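Jimden > Storage > Open bins > Breltico Lu

Breltico Lu open bin

The Breltico Lu is an open plastic bin for toys, craft supplies and other small household items. It is molded in one piece, with no lid, hinge or loose insert. The bin can stand on a floor, sit on a shelf, or stack on another Lu of the same size. All measurements on this page are taken on the outside unless stated otherwise.

Length over the rim is 415 mm. The base is shorter than the rim because the walls taper inward, which lets empty bins nest. Allow clear space above the rim on any shelf where the bin will be filled above the wall line. Items that stick out above the rim prevent stacking and should be laid flat or moved to a deeper bin. 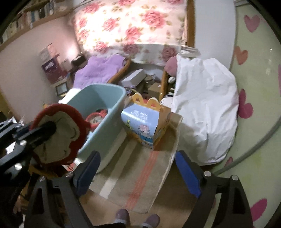
The rated load is seven kilograms, evenly spread over the base, for a single bin carried by both handles. The same rating applies to each bin in a stack. Do not carry a loaded bin by one handle or by the rim. Long objects should lie along the length of the bin. A heavy object placed against a short wall shifts the balance toward that end and may cause the bin to tip when lifted.

Material and finish
The bin is polypropylene, colored through. The inner walls are smooth and the inside corners are rounded for wiping. The outside of the base has a light texture to limit sliding on shelves. Small differences in shade between production runs are normal. Customers matching an earlier order should quote the batch mark on the base.

Colors: pale teal, white, sand, gray. Pale teal was added in October and replaces mint, which is out of production.

Label slot
The short wall carries a slot for a paper or card label up to 93 mm wide. Cards slide in from the top and rest on a lower lip. Uncoated paper will curl in damp rooms; thin card is preferred. For children who do not yet read, a picture card can be used in place of a printed word. Cards should differ clearly in background color as well as in picture. Two similar cards on neighboring bins lead to mixed contents.
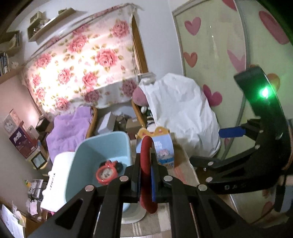

Blue card with a pink-haired cartoon character; dark red curved item at center.

Cleaning
Wash by hand in water no warmer than 50 °C with a mild dish soap. Remove the label card first. Scouring pads dull the surface and should not be used. Dry bins fully before nesting them. Bins nested wet can lock together; to free them, stand the lower bin upright and ease the upper one out by alternate handles.

Supply
The Lu ships nested, without label cards. Cards are ordered separately by the sheet. Orders are packed at our Butow warehouse and leave the same day if received before noon. Damaged rims must be reported before the bins are put into use.

Bulk orders and color mixes: Rocío Valderrama, sales desk.
Drawings, load ratings and batch marks: Luuk Declercq, product desk.

Related items
Breltico Lu, deep version
Breltico Lu flat lid
Label cards, blank, by the sheet
Breltico wall rail
Jimden shelf liner, gray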